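What Was in the Trinket Tin
Posted July 24, 2025

The listing said "estate jewelry, unsorted, some silver." I have bought enough tins to know what "some silver" is worth as a phrase, and I bid anyway. It went for $22 plus shipping from Bralley, and the shipping was most of what annoyed me. 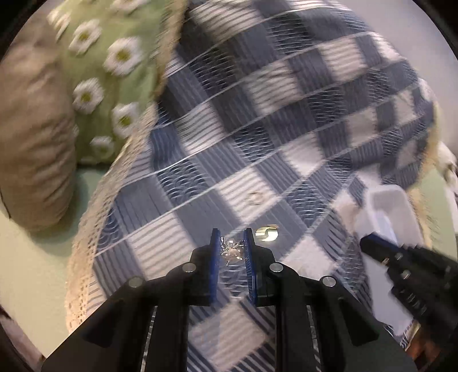
Bralley sells a lot of these tins. The seller's page claims 1,000 of them shipped and promises at least one "signed or hallmarked treasure" in each. I would like to meet the person who found theirs. What I got was costume stuff, a few rings, a knot of chain, and a bug or two. I sorted it over an afternoon on the bed in the spare room, on the checked blanket, and wrote down what I thought of each piece before I could talk myself into liking it.

The gallery got long, so I've kept the entries short. Click any of them for the larger version if your connection is better than mine.

1. The spider
A small silver-colored charm with thin splayed legs. Silver-colored is as far as I'll go. I found no mark on the underside with a 10x loupe, and a jeweler in Plodport wanted to charge me for testing it, which would have cost more than the tin. The legs catch on everything, blankets included. I can't picture wearing it on a bracelet with sleeves.

2. The gold-colored ring
Plain band, very bright. Bright makes me suspicious. Old gold that has been worn for years usually has a softer look from all the tiny scratches, and this one shines like it came out of a gumball machine. No stamp inside. I'm calling it plated until someone proves otherwise.

3. The tangled chain
Two chains, or possibly one very long one with a grudge. Baby powder and a pair of pins got me halfway. The clasp I can reach says nothing at all.

4. Clip earring, single
There is always a single earring. Sellers like to say the other one "may turn up." It won't. The clip still has a decent spring in it, so it goes in the parts drawer.

5. The pin with the maker's card
This came still attached to a card reading Aneleo, with a price of 345 and no currency. If that's dollars, someone was having a laugh. The enamel is chipped on two sides and the pin doesn't close. I looked for Aneleo in the two reference books I own and came up empty, so either it was a small shop or the card belongs to something else.

6. The pendant
Listed in the tin's own inventory slip as "Kárason style." I have learned to read the word "style" as "no connection whatsoever." It's a flat oval with a loop soldered on crooked. Nice weight, though. It's the piece I'd keep if I had to keep one.

7. Loose bits
Jump rings, half a hook, a bead with no hole. I don't believe anybody put these in on purpose, but they do help a tin rattle when you shake it.

What it was worth
I added everything up using sold prices, since asking prices mean nothing. The spider might bring a few dollars from somebody decorating for Halloween, and the ring less. Bralley's page says the average tin holds $200 in resale value. I'd want to see the math on that, and whose average it is.

A reader wrote in June to say I'm too hard on these sellers and that the fun is in the digging. Fair enough. The digging was fine. I still object to the word "treasure," and I've asked for the shipping back.

Next gallery: a box of buttons, bought from a different seller, described as "mostly shell." We'll see about "mostly."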